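How to Tumble Your First Batch of Agate

I caught the tumbling bug from a single handful of beach pebbles, and I still get a little thrill every time I rinse off a finished batch! If you've been picking up rough stones on walks and wondering what to do with them, have a go. You need patience, a small rotary tumbler and somewhere to run it where the hum won't drive anyone mad (mine lives in the shed).

Choosing your rough

Start with stones that are all much the same hardness. Agate, jasper and quartz get on well together, but put a soft calcite in with them and it'll be ground away to nothing. My first proper bag came from Mariann Major at the Aston club, who let me rummage through her buckets for an hour and talked me out of every cracked piece I'd fallen for. She was right, too. Cracks hold grit, and grit left over from an early stage will scratch everything later on.

Stage one: coarse grit

Rinse the stones and fill the barrel two-thirds to three-quarters full, mixing small pieces with large. Add the coarse grit in the amount your tumbler's booklet gives, then pour in water until it sits just below the top layer of stones. Wipe the rim, seal the lid and switch on. Leave it for a week, then take a look. Anything still pitted goes back in for another week with fresh grit. 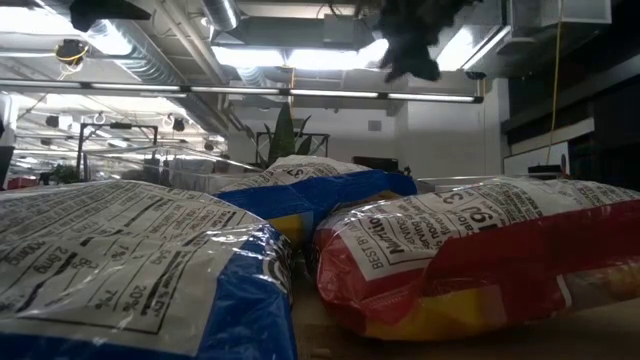
Stages two and three: medium and fine

Wash everything before you change grit - stones, barrel, lid, your hands, the lot. I use an old toothbrush on the rim. Please don't tip the slurry down the sink, as it sets like concrete in the pipes! Let it settle in a bucket, pour the clear water on the garden and bin the sludge.

Give each of these stages a week. If the barrel has dropped below half full, top it up with ceramic pellets so the stones don't bash into each other.

Stage four: polish

Now the fun bit. Swap in a clean barrel if you have one, add your polish and plenty of pellets, and run it for another week. Then rinse, and tumble with a little grated plain soap for a couple of hours to lift the last of the film.

Dry one stone and hold it under a lamp. If it looks the same dry as it did wet, you've got a polish. If it's still cloudy, go back to the fine grit and try again - I had to do that with my first lot of Grakstead jasper, and it came up beautifully second time round.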